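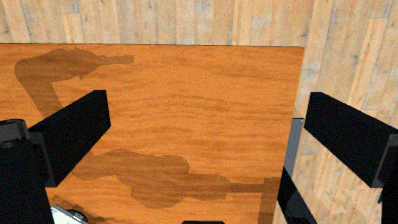
The Fakik two-finger gripper is a kit for people who build a small robot arm at home or share one in a workshop. It comes from Drurkier as a set of parts with all screws, and one person can put it together in an evening. Each black finger sits on its own dark grey mounting plate, so you can change a finger and leave the rest of the gripper in its place. The simulation model is included in the price. With it you can try the wide open position over a wooden table top before you cut any material.

**What is in the box**

- Two fingers with blunt tips
- Two mounting plates
- Gripper body, in two halves
- Screws M3, 20 pieces
- Cable, 40 cm
- Printed instructions, 15 pages

**Before you order**

The kit fits the Daher arm without changes. For the Pollivov arm you need the adapter ring, which we sell separately. Please check the letter on the wrist of your arm, as the first series has a different hole pattern and the ring does not fit it.

The motor is not included. Many of our customers already have a suitable one, and we did not want them to pay for it twice.

The model file opens in the usual free simulators. The table and the floor are separate objects in it, and you may replace them with your own bench.

Order number: 956

Spare fingers are sold in pairs. The next delivery of adapter rings is expected in February.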